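Pevetti opens sorting room for used parts in Noston

Noston, 28th May – The company Pevetti has opened a new room for sorting used plastic covers and padded goods in its building on Wodgate, near the old bus garage. The room is the first part of a project called Saludo, which collects things that shops and rental firms can no longer use and prepares them for a second life.

The company announced that 485 items arrived in the first collection. They came from sports shops, a furniture rental firm and two schools in the Noston area. Most of them are small plastic parts, but there are also bags, seat cushions and padded covers, many without a label or a package.

Until now these items were kept in cardboard boxes in the cellar of the same building. The cellar has weak light and a narrow stair, and a large bag had to be carried up for every check. The new room is on the ground floor, next to the loading door. It has new lamps, a sink, and yellow furniture which Pevetti bought from a closed printing shop and cleaned up.

The color of the furniture was not planned, but the company says it helps with the work. Many of the plastic parts are black, and on a gray table it was difficult to see a crack or a missing rim. On the yellow top the shape of a black piece is clear at once. The only complaint so far is the shine. The tabletop is glossy and gives a strong reflection in some places, so two of the lamps will be moved before July.

Plastic shells are the first group to be sorted. Those with raised rims and a curved inside take more time than flat parts, as dirt can stay in the corners, and they do not stack well if they have different sizes. Pieces that belong together must stay near each other on the table until the pair is written in the list.
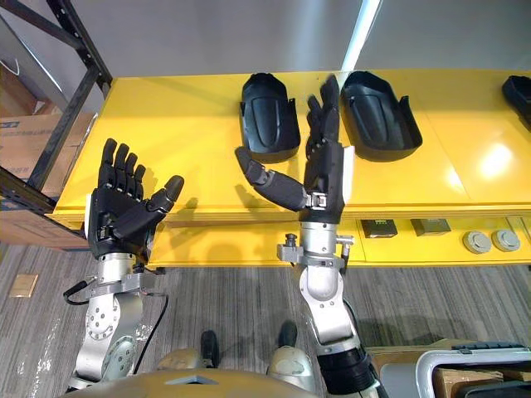

How the sorting is done

Every item goes through the same steps. First it is put on the table and turned over, so that both sides can be checked. Then it is measured and compared with the list of known parts. If the part is known, it receives a number and goes to storage. If it is not known, it waits on a shelf for one week and is checked again by another person.

For the plastic shells there are three questions: is the rim complete, is the surface broken, and do the fixing points still hold. A scratch is not a problem. A shell with a broken rim is sent to a recycling company outside the town, together with other plastic of the same kind.

From the first 485 items, 109 were not good enough and went to recycling. Pevetti says this is less than it feared, but it also warns that the first collection was probably better than the next ones will be. The shops knew about the project for a long time and had chosen what to give.

The list itself is still on paper. A computer list is prepared, but the company wants to wait until the names of the groups are fixed. In the first days the same type of cover was written under "cap", "lid" and "shell", and some pages had to be written again.

Padded goods need more space

Bags and cushions are the second group, and they are more difficult. They are light, but they take a lot of room, and a big one can hide everything behind it when it is lifted. They must be held up to see the seams on the lower side, and pressed to find out if the filling is still even. A colored stripe or another decoration is written down also, because customers often ask for a replacement that looks the same as the old piece.

The present rule is that large padded pieces are checked one at a time. Smaller ones can wait on the top surface of the yellow unit, and boxes with small parts go on the level under it. In this way the hands are free and the boxes do not fall when a bag is put down.

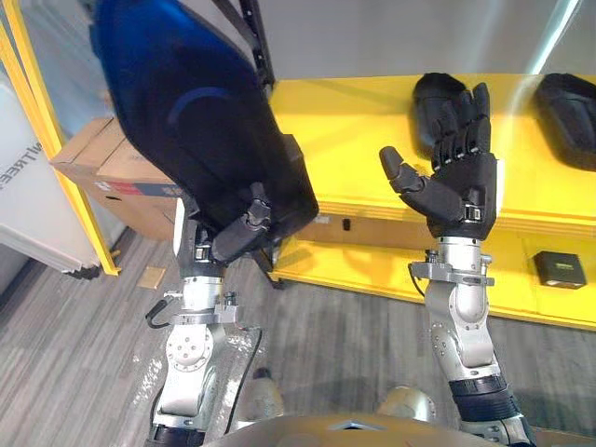 Washing is not done in the room. Padded goods that need it are sent to a laundry on the other side of Noston and return after four or five days. Zippers and buckles are repaired in the building, if the needed part is in storage. The company hopes that the collection will slowly provide its own spare parts, so that a buckle from one damaged bag can be used for another.

There is one question still open, and it is the storage. The room behind the sorting room has place for 1000 items if they are small, but only for 200 if they are big bags or cushions. Pevetti has asked the owner of the building for a second storage room on the same floor. An answer is expected in July.

Reaction in the neighborhood

Some neighbors on Wodgate were worried about more traffic in the morning. The company has agreed that deliveries will come only after nine o'clock and that vans will use the back yard. Shops that bring only one or two boxes may still use the front door.

The schools have shown interest too. One of them wants to give old sports bags at the end of the school year, and would like to buy repaired ones for pupils who need them. The price is not decided. Pevetti says it will be low, but it has to pay for the laundry and the transport.

Private persons cannot bring things yet. The company received many calls after the first notice in the town newsletter, and asks people to be patient – the list must be in order first. A day for private collection is planned for the autumn, and the date will be put on the front door on Wodgate and in the town library.

Shops and firms that want to take part in Saludo can write to Pevetti and should say what kind of items they have, how many, and if they are clean. Items with batteries, glass or paint are not accepted. Plastic covers should be packed with paper between them, and bags should be empty, with all the pockets open.

The second collection is planned for the first half of July.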